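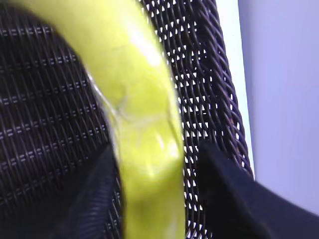
## 4. 重複ファイル検出ツールの「既定の選択」を調べる

### 4.1 なぜここを見たのか

前の節では検索の速さの話ばかりしてしまったので、この節では、検索が終わったあとの画面に移ります。重複ファイル検出ツールを使ったことのある人なら、あの瞬間を覚えていると思うんです。長いスキャンが終わって、同じ中身のファイルがずらっとグループで並んで、片方にはもうチェックが入っている。で、右下に「削除」ボタンがある。私はあれを見るたびに少し緊張します（毎回です、慣れません）。

どちらのコピーにチェックを入れるかは、ツールが決めています。新しいほうを残すのか、古いほうを残すのか、パスの短いほうを残すのか。どれも理屈はあるのですが、画面にその理屈が書いてあるかというと、これがかなりまちまちなんですね。先行研究では検出の正確さ、つまり同じものを同じと判定できるかどうかがよく測られていて、選択の規則のほうはあまり扱われてきませんでした。ハッシュが一致するかどうかは白黒つけやすいけれど、「どちらを消すべきか」には正解がないので、論文にしにくいという事情もあるのでしょう。私も最初の草稿では避けていました。

### 4.2 対象と手順

対象にしたのは Hanell、Cattaneo、Wornico の三本です。いずれもデスクトップ向けで、無料で使える範囲だけを試しました。Hanell は昔からある軽いツールで、設定画面がタブだらけのあれです。Cattaneo は比較的新しく、見た目がすっきりしています。Wornico は本来は画像ビューアなのですが、重複検出の機能がおまけで付いていて、これが意外と使われているらしいので入れました。

試験用のフォルダ一式は Gurnville と呼んでいます。名前に深い意味はありません。フォルダを作った日に適当に付けたら、そのまま定着してしまいました。Gurnville には重複グループが122個入っています。このうち70個は完全に同一のファイルで、場所と更新日時だけが違います。残りは、中身は同じだけれど名前に「コピー」や括弧つきの数字が付いたもの、読み取り専用の属性が付いたもの、シンボリックリンクの先にあるもの、などの少し意地の悪い組み合わせです。

手順は単純です。三本とも新規インストール直後の状態で Gurnville をスキャンし、削除対象として最初からチェックが入っているファイルを記録しました。設定には一切触りません。そのあとフォルダを元に戻して、仮想マシンごと巻き戻して、もう一度同じことをします。繰り返しは2回です。結果が一致しなかったら回数を増やすつもりでしたが、Hanell と Cattaneo では完全に一致しました。Wornico については後で書きます。

スキャンの前に、各ツールのヘルプと初回起動時の案内も読みました。自分がこの三本を前から使っていたので、知らないうちに癖で操作を補ってしまうのが怖かったんです。たとえば私は Hanell を入れると反射的に「システムフォルダを除外」の欄を見に行きます。今回はそれもやめて、最初に出てくる大きなボタンだけを押す、と決めました。普通の人はたぶんそうすると思うので。

### 4.3 結果

まず Hanell です。何も選択しません。グループは出るけれど、チェックはすべて空です。拍子抜けしましたが、私はこの挙動がけっこう好きです。そのかわり、ツールバーに「自動選択」というボタンがあって、押すと規則の一覧が開きます。古いものを残す、新しいものを残す、パスで決める、と並んでいて、どれを押したかが画面の下に残ります。後から見直せるので、記録を取る側としても楽でした。

Cattaneo はスキャンが終わった時点でチェックが入っています。記録を突き合わせると、規則は「更新日時の新しいほうを消す」でした。完全に同一の70個では、すべてこの規則どおりです。ところが、この規則がどこに書いてあるかというと、結果画面にはなく、設定の「詳細」を開いてさらに下まで送ったところにあります。ヘルプの説明は一行だけでした。更新日時はコピーの仕方ひとつで簡単に変わるものなので、整理したつもりの新しいフォルダから中身が抜けて、古い散らかったフォルダのほうが残る、ということが起きます。自分の写真フォルダで昔これをやりました。泣きました。

それから、読み取り専用の属性が付いたファイルです。Cattaneo はこれを削除対象から外しません。チェックは普通に入っていて、削除を押すと確認のダイアログが出ます。ただ、そのダイアログには「今後は表示しない」の欄があって、確認としてはちょっと頼りないなと感じました。

Wornico がいちばん困りました。1回目と2回目で、チェックの入り方が11個のグループで違ったんです。同じフォルダ、同じ設定、同じ仮想マシンの状態です。最初は私の記録ミスを疑って、画面の録画を見直しました。ミスではありませんでした。食い違った11個を並べてみると、どれも更新日時が秒まで同じものばかりで、日時で決着がつかないときに、先に読み込んだほうを残しているように見えます。読み込みは並列で走るので、順番が毎回変わるのでしょう。ソースが公開されていないので、ここは推測にとどめます。

もうひとつ、Wornico には「似ている画像」を探す機能もあります。今回の集計には入れていませんが、プレビューの見え方が判断に影響しそうなので少しだけ触れます。このツールの縮小表示は色数をかなり落としていて、明るい黄緑のつやつやした面が大きく広がる画像だと、ハイライトのまわりの階調が粗くなりがちです。原寸なら区別できる二枚が、縮小表示では同じに見えてしまう。消すかどうかをプレビューだけで決める人は多いはずで、ここは別の機会にちゃんと測りたいところです。

### 4.4 考えたこと

三本を比べて思ったのは、既定でチェックを入れるかどうかと、規則を見せるかどうかは、分けて考えたほうがいいということです。Hanell はチェックを入れず、規則を見せます。Cattaneo はチェックを入れて、規則は奥にしまってあります。この二つの違いを「安全か便利か」の一本の軸にまとめてしまうと、チェックを入れたうえで規則も見せる、という組み合わせが抜け落ちます。私が自分で作るなら、たぶんその組み合わせにします。グループの見出しの横に「新しいほうを削除」と小さく書いてあるだけで、ずいぶん違うと思うんですよね。

Wornico の揺れについては、バグと呼ぶべきか迷いました。中身が同じファイルなのだから、どちらが消えても情報は失われない、という言い分はありえます。でも、使っている側にとってファイルの場所は情報です。請求書のフォルダにある PDF と、ダウンロードのフォルダにある PDF は、中身が同じでも役目が違います。再現しないということは、サポートに問い合わせても説明してもらえないということでもあって、私はやはり直すべき挙動だと考えています。並べ替えの最後にパスの文字列比較を足すだけでも、揺れは止まりそうに見えます。

逆に、Hanell の「何も選ばない」方式を手放しで褒めるのも違う気がしています。グループが122個もあると、ひとつずつ選ぶのは本当に面倒です。途中で飽きます。私は記録のために我慢しましたが、普段なら半分もいかないうちに自動選択のボタンを押していたでしょう。そして規則の一覧の先頭にあるものを、よく読まずに選ぶ。そうなると、一覧の並び順が事実上の既定値として働いてしまいます。この点は、次の節の利用者調査の設問に入れてあります。

### 4.5 この節の限界

限界も書いておきます。Gurnville は私が手で作ったもので、実際の家庭のパソコンに溜まる重複とは分布が違います。特に、クラウド同期のフォルダが絡むケースをほとんど含んでいません。同期ソフトが更新日時を書き換える場合、Cattaneo の規則はまた別の結果になるはずです。外付けディスクも試していません。

版の問題もあります。今回の記録は10月に配布されていた版のもので、そのあと Cattaneo には更新が一度入りました。更新内容の一覧を読むかぎり選択の規則には触れていませんでしたが、スキャンはやり直していません。有料版についても同様で、Wornico の有料版には「優先フォルダ」という設定があり、これを使えば日時が並んだときの揺れは避けられるのかもしれません。手元に使用権がないので確かめられませんでした。

削除後の復元についても、ここでは扱っていません。三本ともごみ箱に送る設定が選べますが、容量の大きいファイルでごみ箱を通らない場合の警告の出方には差がありそうで、これは付録の表に覚え書きだけ載せました。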